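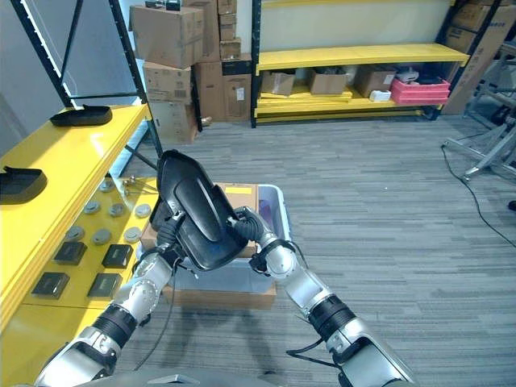
Wednesday, Illcombe workshop, started 8.40

Carried on with the glue trials for the Droltby chairs. Four test joints were left in clamps overnight, all beech, all the same round tenon as the chair rungs. Two with the hide glue, two with the fish glue. Room was cold when I came in and the heater had gone off on its timer again. I have reset it but someone should look at the clock on it, it is still on winter time.

Joint 1 (hide, fresh batch): held. Pulled on the bench with the spring balance until the scale ran out, no movement. Squeeze-out was hard and chipped off cleanly.

Joint 2 (hide, batch from last week, reheated): let go with a twist by hand. Glue line looked dull and had a skin on one side. I think it had gelled before the clamp went on. Not using reheated glue on the chairs. The rest of that pot has been thrown out and the pot is soaking in the sink, please leave it there until tomorrow.

Joint 3 (fish): held on the balance, same as 1. Still slightly tacky where it had run down the rung.

Joint 4 (fish, tenon left a bit slack on purpose): creaked at the first pull, then opened a hair. It would probably pass for a while in a dining room but not with anyone tipping back on it.

So fresh hide for the seat frames, fish for the rungs where I need longer to get everything lined up. That is what I guessed on Monday's page but I had not tried a slack joint then.

Job 2503, the carver with the split back leg. Opened the old repair. There is a steel pin in it, nothing on the customer's sheet about that. Drilled alongside with the small bit and worked it out with pliers, took most of an hour. The hole has gone oval and will want a plug. Cut one from the offcut of the other leg so the colour should be close. Dry fit is good. Have not glued it.

Sanding: the 300 discs from Girker clog much faster on the old shellac than the last lot did. Went back to scraping by hand, which was quicker anyway. Keep the discs for bare wood.

The moisture meter read 28 on the new ash boards in the rack, which is far too wet for anything. The delivery note says kiln dried. Checked three boards from the middle of the stack and they were no better. Have stickered the stack and left a message with Tolentino to ask what they sent us. Do not cut into it.

To do:
plug and glue the leg on 2503
one more slack joint, this time with fresh hide
order sash clamp pads, down to the last pair
find the lid for the fish glue

Stopped at 4.15.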